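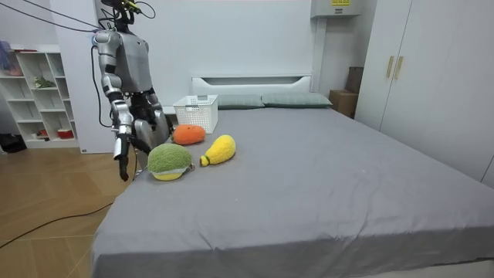

Game Production 2
Handout 3: Remasters, remakes and ports

Read this before the session on asset pipelines. Bring it with you, as we will mark it up in class.

Terms

A port moves an existing game to another platform. The art and rules stay the same, and most of the work is in code: input, saving, memory, graphics calls.

A remaster keeps the original game logic and raises the quality of what the player sees and hears. Higher resolution, better textures, cleaner audio, sometimes a higher frame rate.

A remake is built again, usually in a new engine. The story and characters carry over – the code rarely does.

Publishers use these words loosely. In your coursework, use them as defined here.

Case: Stumelex

Stumelex is a role-playing game made by Bandari for a console that ran it at 720p. The remaster was given to Allik, an outside studio, with a team of 22. Gisler handled testing.

Allik received the final build and most of the source code. The original texture files were missing for 2 of the game's regions, so the artists had to repaint from the compressed versions on the disc. Menus were drawn as fixed-size bitmaps and looked soft at 4K. All of them were redone.

Frame rate caused the most trouble. Enemy movement and some timers were tied to the frame count, so at double the frame rate enemies moved at double speed. Gisler logged 200 bugs from this one cause. The team separated the game logic from the drawing code and left the cutscenes at their old rate.

Points to note

Find out which source files survive before agreeing to a schedule.
Text and menus need their own line in the budget.
Old save files may not load. Decide early whether they have to.
Players notice changes in timing, even small ones – keep the original running next to the new build.

For next time

Pick a game that is at least one console generation old. Write one page on what a remaster would involve, covering textures, interface, audio and frame rate. State what you would leave alone. The full assignment is due in November.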